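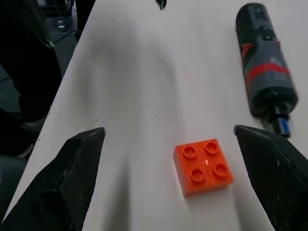

Liya Dinsa wants it on record that she told me in July the toy bricks should be sorted by size before anything else, and that sorting by color is for people who have never had to find a small one in a hurry. So recorded.

Mar 6, 2026, bench notes

Bricks today. The bin from the Nernero sale has been under the bench long enough to acquire a smell, and the tag on it says 2,000 pieces, which I took on faith and continue to take on faith. Plan was to get the big-stud ones out, since those are what the Saturday-morning crowd of under-fives can hold, and leave the small ones for whoever loves me least.

Worked on the white table. Orange shows up very well on it. White bricks do not, and I put my elbow on one of them before I'd found it with my eyes.

Rules as of now:
Big-stud bricks go in the Wudby tubs, lids on.
Squares with four studs get their own tub. They go missing first and every tower wants them at the corners.
Anything chewed goes in the soak bucket. Chewed is chewed, we don't grade it.
Anything with a battery door goes to the screwdriver pile.

The screwdriver pile is what ate the afternoon. The wheeled bases have a little hatch underneath, and half the screws have been done up by somebody's strong uncle. Cordless driver on the lowest setting got most of them. Two heads stripped, both my fault, both on the Bellamy wagon, which now has a permanent battery compartment. Tried the rubber band trick. The rubber band is now also in the screw.

Charge on the driver lasted about 2 hours, then it began making the noise of a fly in a jar. Charger was in the drawer marked GLUE. Glue was not.

Washing: warm water and dish soap in the gray sink, net bag, swish, rinse, studs down on a towel. Studs up holds a puddle in the bottom until next week. The Ornura spray Eulalia Cáceres likes leaves a film, and the bricks then slide apart when stacked more than a few high. She says the film is shine. We have agreed to differ and I have moved the bottle to the top shelf.

Fit check: push a washed square onto the old green baseplate, tip the plate over, give it one shake. If it drops, it goes in the loose-fit bag for the sand table, where standards are lower.

Logged 243 big-stud pieces so far, bin still looks full. Liya's size trays are on the windowsill, empty, looking at me.

To do: fresh label for the glue drawer, whichever way that argument goes. Screw extractor, small. Ask Eulalia where the second net bag went. Start on the small bricks, or be out sick.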